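Hirnard Hardwax Oil for Tables and Benchtops
Small-batch finish for bare timber, made in our workshop
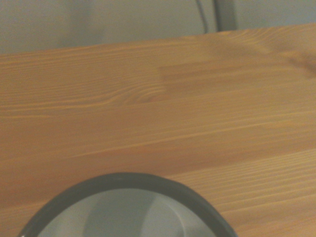 Why I make it

I started mixing my own table finish after I'd stripped the same dining table three times in four years. Every product I tried either went on like syrup and peeled at the corners, or smelled so strong that we had to eat on the porch for a week (fun in January, not so fun when it's raining sideways). I wanted something I could put on with an old T-shirt on a Saturday morning and then mostly forget about.

Hirnard is what I ended up with. It's an oil and wax blend that soaks into the wood and leaves a low, soft sheen on top. You can still feel the grain when you run your hand over it – I'm a bit obsessed with that, and if you're the kind of person who strokes tables in furniture shops, I suspect you are too!

What it's good on

Pine is my favourite thing to put it on. Pine gets a bad rap as the cheap stuff, but a big pine top with strong grain can look wonderful once it's oiled, all honey and toffee colours. It's also soft, so it dents, and I've made my peace with that. A dent in an oiled table just gets oiled along with everything else. A dent in a varnished one cracks the film and then you've got a white mark staring at you over breakfast.

It also works well on ash, oak, beech and maple. Walnut goes very dark with it, so do a test patch on the underside first. I wouldn't use it on anything that's been varnished or painted unless you're prepared to sand right back to bare wood, and please don't use it on floors. People ask me about floors all the time. I've never tested it on floors.

Colours

Clear – warms the wood up a little, the way water does when you wipe it across a bare board.

Tăng – a light amber, named after the street where Nhung Lò had her first studio. She tested the early batches for me on her pottery benches and kept asking for something a touch warmer, so this one is really her doing.

Prustilari – a cool, greyed tone for people who don't like their pine going orange. It knocks the yellow back without looking like paint. Stir this one well, then stir it again, as the pigment likes to sit on the bottom of the tin.

If you can't choose, get Clear. You can always put a coat of colour down first on the next table.

How to put it on

Sand the top to 150 grit, going with the grain, and vacuum up the dust. I used to say 240 until I noticed that the really fine sanding closes the surface up and the oil just sits there sulking.

Stir the tin. Don't shake it, you'll get bubbles.

Wipe on a thin coat with a lint-free cloth. Thinner than that. Work in strips from one end to the other and keep a wet edge so you don't get lap marks.

Leave it for 13 minutes, then buff off everything that hasn't soaked in. Yes, 13. I've timed this more often than I'd like to admit, and at twenty it starts going tacky and you'll be swearing at it.

Let it dry overnight and do a second coat. Most tables are happy with two. End grain is thirsty and usually wants a third.

Go easy on the table for the first week. Plates are fine after a day or so, but keep hot pots and wet cloths off it until it has properly hardened.

Please read this bit about rags

Oily rags can heat up by themselves and catch fire. Lay them out flat outdoors to dry, away from anything that burns, or soak them in water and seal them in a metal tin. Don't ball them up and drop them in the kitchen garbage.

Size, coverage and price

Hirnard comes in one size, a one-litre tin, at $31. A litre will do two coats on a good-sized dining table with plenty left over for touch-ups. Put the lid back on tight, tap it down with a rubber mallet, and store it somewhere that doesn't freeze.

There's also the Predis kit at $289, for anyone starting from scratch with a big old table. You get 4 tins in any mix of colours, a sanding block and paper, a stack of cotton cloths, two buffing pads, a pair of gloves and a proper steel rag tin with a foot pedal. The rag tin is most of the cost and worth every cent. Haruto Furukawa puts the kits together and he packs them like he's mailing eggs.

Looking after it

Wipe the table with a damp cloth and dry it afterwards. A drop of mild dish soap is fine. Skip the spray polishes, they leave a silicone layer that stops the next coat from sinking in.

When the surface starts looking dull or thirsty (ours does it at the end where the kids do homework), give that patch a light rub with a fine pad and wipe on a bit more oil. You don't have to redo the whole top. It blends in by the next day.

For water rings, leave them overnight before you panic. Lots of them fade by themselves. If one's still there in the morning, a dab of oil on a fine pad and some elbow grease usually sorts it.

From people who've used it

"Did my grandmother's kitchen table in Clear. I was scared of wrecking it, but the second coat was easier than the first and I've since done the shelves and a breadboard stand." – Gisela Kettler

"Good stuff. Wish it came in a smaller tin, I only had a bedside table to do." – Darragh Kavanagh

"I ignored the bit about thin coats and had a sticky desk for a fortnight. Sanded it, followed the instructions this time, and now it's lovely." – Narendra Rajput

Darragh, I hear you! A smaller tin is on its way and should be here in May, in Clear to begin with.

Shipping and pickup

Tins go by ground only, so they take a few days longer than a regular parcel. You can also pick up from the workshop if you message me first. If a tin turns up dented but still sealed, the oil is fine to use. If it has leaked, send me a photo and I'll mail you another.

Prices updated March 15, 2026.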